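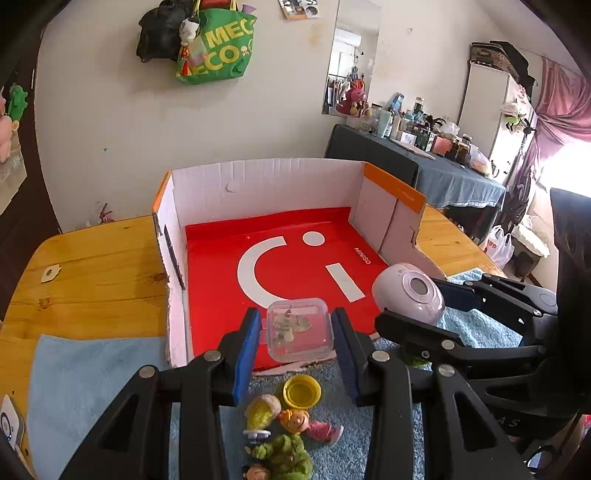

Week 3: Unreliable narrators (handout, read before seminar)

Set text: Plelix, by Teresa Breathnach. Whole thing please, not just the opening. Anyone still without a copy, see Hamish Pollock, he has the spare ones.

First, terms. Unreliable does not mean lying. A narrator can be wrong, too young, drunk, in love, grieving, or just not in the room when it happened. Keep these apart in your essays. Last year's essays mostly didn't.

Quick plot for those who skimmed: Orla comes home to Veltport in April to clear her uncle's house. Finds letters. Tells us she burned them. Then quotes from them for 100 pages. So either she kept them, or remembers them perfectly, or is making them up. Breathnach never settles it. Don't try to settle it for her, track what each reading costs.

Things to mark as you go:
- tense changes (past to present, esp. the ferry chapter)
- every "I suppose"
- who gets direct speech and who only gets reported. The brother hardly speaks at all, why
- the two versions of the dinner. Put them side by side, the second one has no mother in it

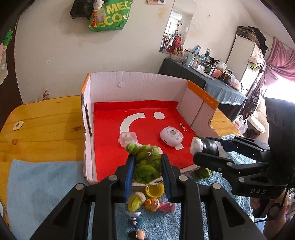

and then compare how long each version takes to get to the argument. The first is slow, lots of food, weather, who sat where. Second goes straight in. Pace is evidence too, people forget this.

Secondary reading: Lambrakis, "The Burned Letter", in the course pack. Dense but short. She thinks Orla is writing to one particular reader and that the gaps make sense once you pick who. I half agree. Phelan's reply is angrier and easier to follow, start there if your stuck. Ó Súilleabháin's review is optional, good on the humor, wich the other two miss completly.

For seminar: bring 2 passages where you stopped trusting her, page numbers written down. One paragraph on each, typed.

Next week Bitar, chapters 1 to 3.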